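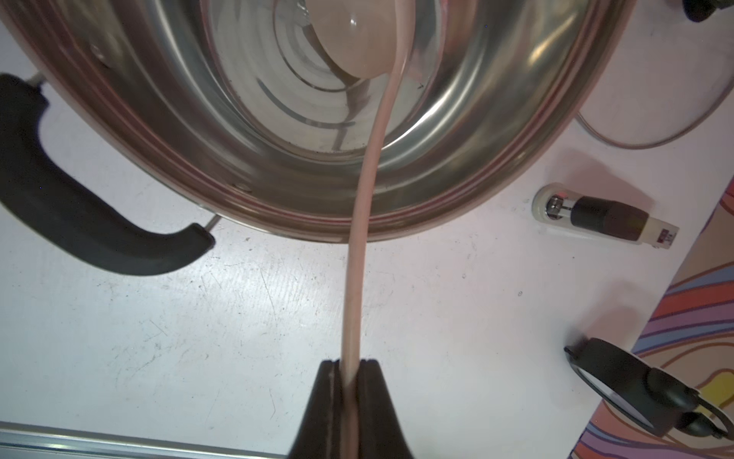
Dogbe's wrist camera over the big pot. Pink stuff between the fingers.

Dogbe bench report, April 5, 2023

Quick one this time, typed between jobs, so forgive the spelling. Dogbe has two arms now! Both bolted down, both talking to the same computer, both with green lights on. Those of you who only come to Pultside on weekends will remember it as one arm clamped to the end of the drill press bench. That's over. Proper table, proper frame, walls on three sides.

Money first, as people keep asking. The aluminum for the frame and rails came to $132, from the surplus place out past the Preltton ring road. Cut to length by us, badly in two spots, then recut. The arms came secondhand as a pair and were paid for out of last year's open house. Cameras and cables came out of the tool fund. Walls cost nothing except a Saturday and a lot of arguing over patterns. The loud one won.

What got done since the last newsletter:

Both mounting plates on the front rail. We started with them on the side posts and it was hopeless, the arms spent all day avoiding each other's elbows. From the front they reach in next to one another like a person would at a counter. Wish we'd done that to begin with.

Wrist cameras on. One small camera on top of each gripper, cable looped back along the arm. Leave the loop big. Bigger than looks right. The first version was tied down nice and tidy and pulled its own plug out the first time the wrist turned all the way over. Second version, same thing but the other side. Third version has slack and has been fine.

Frame squared up. Took 20 minutes with two of us and a decent square, after a whole evening of one of us without one. The corner bolts are M8, so an 8 mm one goes in every slot, please stop trying the M6 from the red drawer. They fit just well enough to fool you and then the post creeps.

Finger screws. Thread lock on all of them now. They back out after an hour or so of opening and closing. If you hear a tick when the gripper shuts, stop and check before you do anything else.
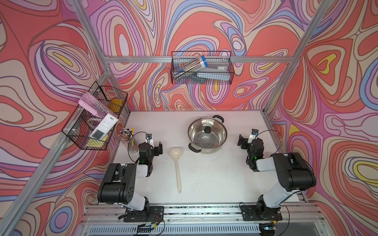

The whole bench from the fixed camera: both arms, the pot, the cream ladle.

We've gone to kitchen things for practice. Blocks were getting dull and the arms were getting good at blocks, only blocks. A steel pot is a nasty object for a camera. It's shiny, it reflects the lights and the lid knob and whatever else is nearby, and from the wrist you get rings inside of rings and not much to hold on to. The ladle is nasty in another way. Long thin handle, flat on a white table. Come in a hair high and the fingers close on air. Come in a hair low and you scrape the tabletop, and yes, there are scuffs, stop writing to me about the scuffs.

How we run it: one person drives, one person sits by the stop button. Driver moves the two hand controllers, the arms copy, everything gets saved - both wrist views plus the fixed one. Then we label the run good, bad or odd. As of last night the folder has 446 runs in it. Plenty are bad. Keep the bad ones, don't delete, they are useful later and disk is cheap.

The Fetura board. A few of you have asked what happened with that. Fetura is the little motor board we had been using for the one-arm version, and it's still good for one arm. With two it drops messages when both wrists move fast, and you get a twitch. We tried shorter cables, seperate power supplies, a different hub. Separate power helped most. Now each arm has its own board and its own supply, and the twitch is gone in normal driving. I can still make it happen if I try hard. If somebody knows why I would love to hear it.

Still to do:

Strain relief at the left base. Cables come down over the front rail loose and I've caught them with a sleeve twice. Clips are in the post.

Wire baskets. Handy, and everybody drops stuff in them, so this is a request. The one on the back rail and the two on the left wall are for things used at this bench. Sponges, fine. The rest of your life, no. Take it home.

Lights. Too bright for the pot. Going to try baking paper over the strips before we spend anything.

Lid. Left arm holds the pot by one handle, right arm lifts the lid by the knob. On paper. So far the drivers can manage it on a good day and the trained version can't at all. It goes for the knob, gets a fingertip on it, and shoves the lid sideways. More runs needed, from more people. If everyone who has been trained on the controllers did one evening we'd have plenty to work with by the end of May.

Drivers wanted, then. No experience, no coding. It takes a bit to get used to the delay and after that it's sort of relaxing. Sign-up sheet is on the side of the parts cabinet, evening slots mostly. Kids OK on the controllers with a grown-up on the stop button, not the other way round.

Bench rules, again, short. Power off at the strip before you touch a mounting plate. Hands outside the walls when the lights are green. Anything with liquid in it, wipe down after, tabletop and fingers both, and look under the rail too. Write it in the log even if nothing went wrong.

Wiring notes and the cut list for the frame are in the Dogbe binder, the blue one, second shelf. Measurements on page two are the old ones. Use page three.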